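Workshop Notebook – Desk Storage, Vunard Room
October 25, 2019
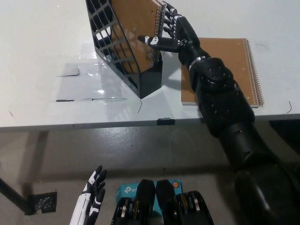 The review of notebook storage begun in August is continued in this entry. The black magazine holder is retained for spiral-bound notebooks with brown covers. Notebooks are to be stored upright, one project to a notebook – Sullia and Somlow records must not be combined.

The Nic Aodha order remains open at 14 notebooks. Colleagues are asked to write the project name inside the front cover before first use and to return notebooks to the holder at the end of each session.

Outstanding: labels for two holders; a decision on where full notebooks will be kept. Shelf 3 has been proposed.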